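Section 7. Gripper stops or drops out during a run

This section covers the most common fault on the Bellamy bench cell: the gripper stops answering in the middle of a cycle while the arm itself keeps moving. It replaces the gripper pages in the April edition of the manual.

7.1 What the fault looks like

The display shows code 39, GRIPPER NO REPLY. The fingers stay where they were when the signal was lost. If they were open, the arm will travel to the next point with nothing in them. If they were closed on a part, they may hold it or they may slowly let it go, depending on how much the part gives.

The arm does not stop for code 39 in software older than release 537. On those cells the arm finishes the whole cycle before it parks. Do not reach in to take the part while this is going on.

CAUTION: A gripper that has lost its signal can close without warning when the signal comes back. Keep fingers out of the gap until step 3 below is done.

7.2 Make the cell safe

1. Press the red stop button on the Mernach control box.
2. Wait until the arm has settled. It will sag a little when the brakes take over.
3. Turn the main switch to OFF and hang your tag on it.
4. If the fingers are holding a part, support the part with one hand and back off the release screw a half turn.
5. Clear loose screws and parts off the table.

NOTE: Pressing stop does not cut power to the screwdriver station. The main switch does. A bit that is standing still with the main switch on can still start.

7.3 Check the cable

In nearly every case we have looked at, the fault was in the cable or its plug. Start there before you open any housing.

1. Write down the unit label from the side of the arm. You will need it if you call for service.
2. Follow the cable by hand from the arm to the gripper and then all the way to the plug. Feel for flat spots, nicks and stiff places.
3. Look at the plug. The tip should be straight and clean. Wipe it with a dry cloth. Do not use contact spray.
4. Look at how much slack the cable has. It needs enough to let the gripper turn fully both ways, but a loop that stands out past the fingers can catch. 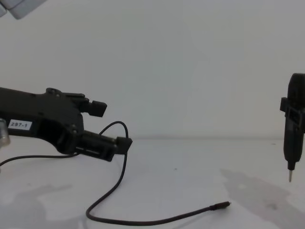

5. Lay the slack back along the arm and clip it at both holders. Keep it well clear of the screwdriver bit.
6. Push the plug into its socket until the collar seats. Pull on it lightly. If it comes out, the socket is worn and has to be changed.

CAUTION: Never tape the cable to a finger. The tape works loose, gets into the pivot, and the fault comes back as a jam (code 41, Section 8).

7.4 Power up and test

1. Take your tag off and turn the main switch to ON.
2. Stand outside the marked area and release the stop button.
3. Choose SERVICE, then GRIPPER, then OPEN/CLOSE.
4. Run ten strokes at low speed with the arm parked. Watch the reply light. It should blink once for each stroke.
5. Run ten more with the arm moving between the park point and the pick point. A cable that is broken inside often passes the first test and fails this one.
6. If the light misses a blink, turn the cell off again and replace the cable. Do not try to splice it.

When the cell passes both tests, clear the code with RESET and run one full cycle without parts. Then run one with parts. Stay at the control box for both.

7.5 If the fault comes back

Count the cycles between faults if you can. The counter is on the second page of the SERVICE menu. A fault that returns in under 1,000 cycles with a new cable points to the board in the wrist, and that is a workshop job.

Before you call, have these ready:

The unit label
The software release
The cycle counter reading
Whether the arm was moving or parked when the code came up
Whether the cable has been changed, and with which part

Use only the Fidarus cable listed in the parts table. Other cables with the same plug are stiffer and pull on the socket each time the wrist turns. Two of the cells sent back to us had been fitted with stiffer cable, and on both of them the socket had cracked at the solder.

7.6 Service record

Enter every code 39 in the log, even when reseating the plug clears it. Give the time, the counter reading and what you did. Plugs that need reseating more than twice in a month should be replaced along with the cable.

Service calls for cells at the Sadonow site go to Pornthip Mahawong. Orders for cables and sockets go to Panya Mahawong, who also keeps the loan units. Leave the tag on the main switch of any cell that is waiting for a part.

Section 7 revised Thursday, December 1, 2022.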